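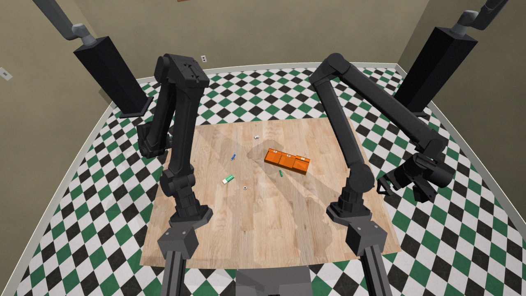

## Ticket 2042: Label printer at Plerkside adds a blank label after every sixth one

**Opened by:** Liliana Galli, shipping desk
**Assigned to:** Mahmoud Abou Zeid
**Opened:** Jun 2, 2023
**Priority:** High (per Liliana), Normal (per the form, which doesn't offer High)

### Reported problem

The Urkon on the packing bench prints six labels, spits out a blank, then prints six more. Liliana has been sticking the blanks on the side of the filing cabinet as evidence. The older Amico printer by the door does the same jobs from the same computer without trouble, but it is slow and smells of toast.

Already tried before the ticket came in:

- Off and on again
- Off, lunch, and on again
- A new roll
- A firm word

### Log

**9:10** - Printed the built-in test page from the front panel. It came out clean, no blanks. So the printer can count to seven when it wants to.

**9:25** - Sent 12 labels from the Colombo shipping software. Blanks after 6 and after 12. Sent the same 12 from a plain text editor and got no blanks. I was hoping to blame the sensor, as I have a spare sensor and would like to use it for something.

**9:50** - Cleaned the gap sensor anyway. Removed a curl of label backing and what I believe was glitter. No change to the fault.

**10:15** - Compared the two printer profiles in Colombo. The Amico is set to "continuous." The Urkon is set to "sheet, 6 per page," a setting meant for office printers that use actual sheets. Colombo thinks it is finishing a page and politely sends a page break. The Urkon treats the page break as a very short label with nothing to say.

**10:20** - Asked Liliana if anyone had changed the profile. She said no. Asked if anyone had clicked through the update window last November. She said that was different.

**10:40** - Changed the profile to "continuous" and saved. Closed Colombo, opened it again, and found it back on "sheet, 6 per page." Saved it a second time with more feeling. Same result.

**11:05** - The settings file was marked read-only. Cleared that, saved, restarted, and the setting stuck.

**11:20** - Ran the morning backlog, 157 labels. No blanks. Label 125 had a customer's name in the wrong field, but that's how it was typed in.

### Cause

Wrong page type in the printer profile, plus a read-only settings file that threw away every attempt to fix it without mentioning it to anyone.

### Follow-up

- Exported a copy of the working profile to the shared drive, in the printers folder, next to the nine files called "working profile."
- If the blanks come back after an update, check the page type first, then the read-only box.
- Blanks on the filing cabinet are still there. Liliana says they are staying up until Monday.

**Status:** Resolved, waiting on requester to confirm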